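2019-09-10

Gripper day, finally. I have been putting it off since February, when the Murnum fingers turned up in a box full of foam and then sat under my desk while everyone argued about cameras. Obaidul said if I didn't bolt them on this week he'd do it himself, and I know how he treats threads, so I was in early with a coffee and the good hex keys.

The plan was simple enough. Same arm, same printed practice board, same chip, run the old Nelline fingers in the morning and the Murnum ones after lunch, 100 picks each, and write down what happened. I like a boring plan. We got through the Nelline set by half past eleven and I'll give them this, they're consistent. They hold the chip a touch crooked and they do it every single time, so you can correct for it and get on with your day. What they can't do is let go nicely. There's a little flick at the end as the pads come off, and the chip ends up a smidge over to one side, and then you're nudging it with a fingernail and pretending you didn't.

Swapping over took ages. The new links use a different bolt (of course they do) and I dropped one down behind the bench, where it joined whatever colony lives back there. Obaidul held the torch and gave me a running commentary. Then the Moon controller refused to see the gripper until I'd power cycled it, re-plugged it, sworn at it and power cycled it again. The log had 1696 lines of the same warning. I scrolled the whole thing hoping for a different one near the bottom and there wasn't.

Once it came good though, gosh, what a difference! The Murnum fingers are stiffer, and they're angled so you can get right down near the board without the knuckles hitting anything. I had it creeping in at the slowest setting with my hand on the stop button, all hunched up like I was defusing something, and it just went in and closed on the edges of the chip and that was that. I made Obaidul come back from the kettle to watch the next one.

Numbers, before I lose the sticky note. Nelline dropped 6 in the hundred. Murnum dropped 3, and two of those were my fault because I'd left the grip force down where we'd had it for the foam blocks. I'm not going to rerun it to make myself feel better. Well, maybe tomorrow.

Things I don't like so far: the closing speed is either slow or alarming, with not much in the middle. The cable comes out on the side where we want it least – it rubs on the wrist every time we roll past the halfway point, so I've put a loop of tape on it and will do something proper later. And the fingers are black, which looks very smart and is a pain for the wrist camera, because in low light the tips go to mush and the tracking gets nervous. Obaidul wants to dab white paint on them. I'd rather try the other lamp first, but the other lamp throws glare off the aluminium wall behind and then you've traded one headache for another. The camera itself I've got no complaints about. It sees both fingertips the whole way in, and after the last one, with its lens that made everything look like a doorknob, that's plenty.

We had a bit of a to-do over whether the practice board is a fair test. He says the printed sockets are too forgiving and we should go straight to the open Dell tower beside it. I said I'd like to keep my nice green motherboard in one piece for a few more days, thanks. We settled on doing the memory first, in and out of the printed slot, until one of us is bored, and only then the tower. I suspect he gets bored before I do.

The people from Bevness rang in the middle of all this to ask if we'd picked a gripper. I said ask me at the end of the week. I think I already know, but I want to see what the pads look like once they've had a proper workout, because the Nelline ones went shiny quicker than I'd expected and I only noticed when things started slipping.

Shoulders sore, ears ringing from the compressor next door. Had toast for tea and don't regret it.
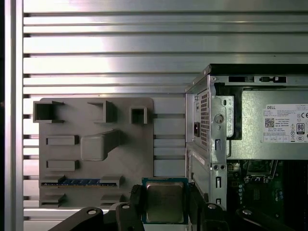

Dalia Ezzat

Chip in the new fingers, memory in its slot on the grey board. Must remember to order spare bolts and fish the lost one out from behind the bench, and get the tape off that cable before it goes gummy.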